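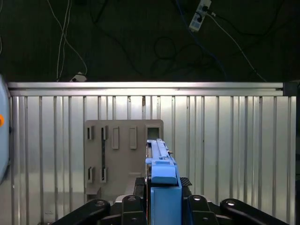

A slotted board in front of corrugated aluminium panels.

9 shares
3 comments

Melina Giannakopoulos left the accounts office at Duggan in November and opened a chair repair business in Brekgate. She had no trade behind her apart from an evening course and a lot of practice on her mother's dining set.

"I did the sums before I handed in my notice," she says. "They weren't very good sums. I had the rent right and nearly everything else wrong."

The part she misjudged most was time. A loose joint takes an afternoon if the old glue comes away cleanly, and can take days if someone has already had a go with a screw. "People bring me a chair their uncle fixed in the seventies. I can't quote for that until I've got it apart – and once it's apart I'm committed."

She now charges a fixed fee for looking, taken off the bill if the work goes ahead. Some customers grumbled. Most of the ones who grumbled came back.

Cane seats bring in the steadiest money. She had never woven one before she opened and learned on a set of three from a café in Geven, undoing the first seat twice. "The owner was very patient. He had people perching on beer crates for a fortnight."

She doesn't miss the office, though she misses being paid on the same day each month. Thursday mornings are for invoices, which she still does on paper first.

Would she take someone on? She has thought about it. A joiner from Rornora has offered to send her his overflow, and she would need another pair of hands to accept it. "I'd want to be sure of the work through a whole year. I've only seen one January and it was very quiet."

For now she is booked up for the next nine weeks, mostly with kitchen chairs.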